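Thursday, evening

I am writing this at the kitchen worktop, because the table is covered with everything that was inside the shelves. My back hurts a little, but I am content. It was a good day of work and I want to put it down before I forget the order of things.

I woke up early and had my tea standing. The plan was to finish the big room of the flat, number 505, and above all the shelving unit by the white wall. I have avoided it since I moved to Wovham. When I arrived I put things in it only to get them out of the boxes, and afterwards I got used to them being there. There were envelopes from Keltwood with the papers for the heating, old magazines, a bag of Sakeo tea which I do not even like, two lamps without bulbs, and many cables. I do not know what half of the cables are for. I put them all in one bag and wrote "cables" on it, so this problem is moved to another day.

I took the things out slowly and put them in groups on the kitchen table. My mother always emptied a cupboard completely before she cleaned it, and I do it the same way. It takes longer, and in the middle it looks much worse than before. At eleven I almost lost my courage. I made a sandwich and went for a short walk to the post box, and when I came back it seemed less terrible.

The magazines were the most difficult. I have kept 19 of them, the ones with recipes, and the rest went down to the paper bin in two trips. In one of them I found a shopping list in my own handwriting from the old flat: onions, rice, soap, a birthday card. I do not remember for whom was the card. I sat on the floor for some time and thought about that kitchen, which was smaller but had the sun in the morning.

After lunch I cleaned the shelves with warm water and a little vinegar. The back panel has a nice grain and I had forgotten it, it was hidden for so long. I also like the orange-red board at the bottom, although I did not like it when I bought the unit. I thought then that it was too loud for a quiet room. Now it is the part I look at first. The light grey on the outside is calm enough for both of them. 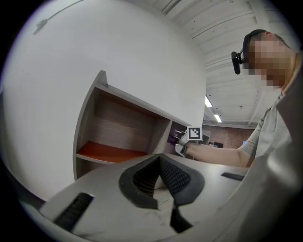 The main compartment, empty at last.

The wall is still a question for me. Everybody tells me that white walls show every mark, and this is true, but I would not paint it now. The thin cable near the top bothers me more. I looked at the clip that holds it and thought about moving the whole cable lower, then I decided to leave it alone. I am not good with such things and I would only make holes.

I have not decided what goes back. My first idea was books in the main part and nothing else. But then I want also a place for the blue bowl, and for the radio – it cannot stay on the kitchen floor. The darker section on the right I will do tomorrow, I had no more patience for it today.

For dinner I had noodles from Wong, with the extra greens, and ate them from the box with the window open. The rain started at eight. I could hear it on the bins downstairs.

Tomorrow: buy bulbs, return the library book, ask in the shop about felt pads for under the unit. And clear the table, or I will have breakfast standing again.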